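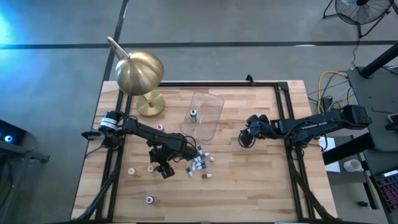 The Small Bottles We Keep

By Marta Tymoshchuk

My mother had a drawer for bottles. They were not full bottles, only the ones with a last spoonful inside, and she could not throw away any of them. When I moved to Kovness I had one suitcase, and I promised myself that I would never have such a drawer. After four years I had two.

I began to sort them on a rainy Saturday, May 15, 2021. I took everything to the big table, because the bathroom shelf is too narrow for making decisions. A wooden table is good for this work. The grain is calm for the eyes, and a small cap does not disappear on it as it does on a patterned cloth.

The first problem is always the caps. In my family a cap is put down "for one second" and then it lives alone. I now match the caps before I read any label. If a bottle has no cap after this, I pour out what is left and wash it. If a cap has no bottle, it may wait until the evening, but it may not sleep in the house.

The second problem is light. The printing on small bottles is made for people of 20, and I am not one of them. For a long time I worked under the ceiling lamp and guessed. A desk lamp with a dome shade changed this. I like brass, which becomes warmer in colour with the years, and a shade that can be turned towards the wall when I only want a soft light for tea.

For storage I have tried wicker, tin and a very handsome box from Sevent, and I have returned to clear plastic. It is not beautiful in the way a basket is beautiful. But I can see a bottle standing in it from the door, so I do not buy the same thing again. I choose a bin with rounded corners, as these are easier to wipe when something has leaked. Tall things stand at the back. Very small things lie beside them, and I try to keep them few.

My neighbour Zara disagrees with me about colour. She keeps the bottles with pink tops together, then the dark caps, then the white, and she says her hand finds them before she is awake. I sort by use: morning, evening, travel. We have argued about it over many cups of coffee at Kongkaew, the café below our flats, and each of us has gone home and changed nothing.

My own rule is 10 bottles for the bathroom. Last September I had 14 again, and four of them were hotel shampoo.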